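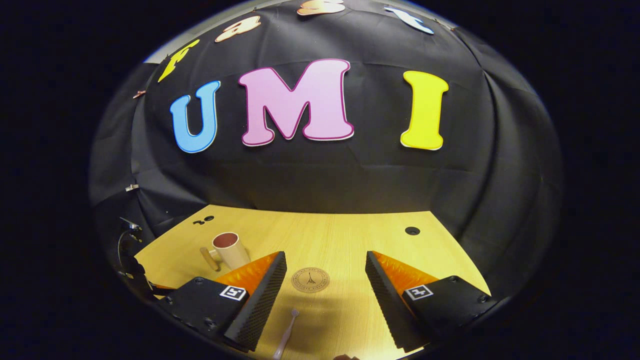
Go in the morning, Eftychia Lazaridis told me, and eat before you get there, as the only food at the Wustano open day is a sausage sizzle out by the loading dock and the onions run out early. She was right on both counts. I got there a bit after ten and the onions were already looking thin.

I've wanted a proper look at this place for years. Drundance started in 1992 as a sign shop, doing fish and chip menus and footy club banners, and these days they fit out craft rooms, school fetes and the odd shop window. One day in November they open up both floors and let you wander through. You sign in, you get a sticker, and off you go. Mine fell off in the stairwell.

Downstairs is foam. I could have stayed down there all day! The fellow on the cutter showed us how a letter gets made, starting with the coloured face and then a bigger shape in a second colour behind it, so you end up with a border all the way round. Their big pink M has a darker magenta edge and then a thin white rim outside that again, and it does make the colour jump out at you. The U is sky blue and the I is bright yellow with white around it. They go up on plain black cloth, and if you've ever tried to put up party letters on a cream wall and wondered why they looked washed out, well, there's your answer. I'm buying black cloth.

The smaller letters were my favourite, though. "Fast" goes over the top of the big three in an arc, each letter tipped a little so the word bends. I asked how you get the curve even and was told to tie a bit of string to a pencil, draw the arc in chalk, and tilt each letter until its feet sit on the line. Somebody's kid asked if you could do it without the chalk and got a very firm no.

The cloth was hung in loose folds, wrinkles and all, and there was a bit of a debate in our group about that. The woman next to me would have ironed it. I like the folds myself - they make it look like a stage curtain - but I can see how a flat sheet would make the lettering tidier. A little metal clip was holding it on the left side. I've been using drawing pins at home and putting holes in everything, so clips have gone on the list too.

Then the tables. I'm a bit of a bore about tables, having sanded our kitchen one back twice, and I liked the pale wood-grain top in front of the letters, a warm yellowy beige. It has a round emblem engraved in it with a tiny Eiffel Tower in the middle and a ring of lettering so small I gave up on it. I'd have taken that table home if it fit in the hatchback. There are a few round holes in it towards the back, and I spent far too long wondering whether I could drill some in my sewing desk for the lamp cord. My husband says no.

On it was a mug I'd happily own, cream outside and dusty pink inside, with a light wooden handle. I've never had a wooden-handled mug. Do they survive the dishwasher? I asked two people and got two answers, so if you've got one, please write in.

Upstairs is Szulc, the paint and finishing side, and I'll be quick because the fumes got to me. There's a wall of colour chips, 388 of them according to the sign, and a drying room you can only look at through a window. The stairs are steep and there's no lift, which they should put on the flyer. A lady with a pram had to miss the lot.

The shop is by the exit, of course. Offcut bags were going cheap and I bought two, mostly yellows and a good chunk of teal. They had Hulel glue as well, in the big bottle, which I haven't seen in a shop since our old newsagent closed in 2005. The girl on the till reckoned some 1000 people come through over the day, and by noon I believed her, the queue was back past the bins.

Parking is on the grass behind the tyre place. Wear shoes you don't mind getting muddy, and bring cash for the sausages as the card thing wasn't working when I left.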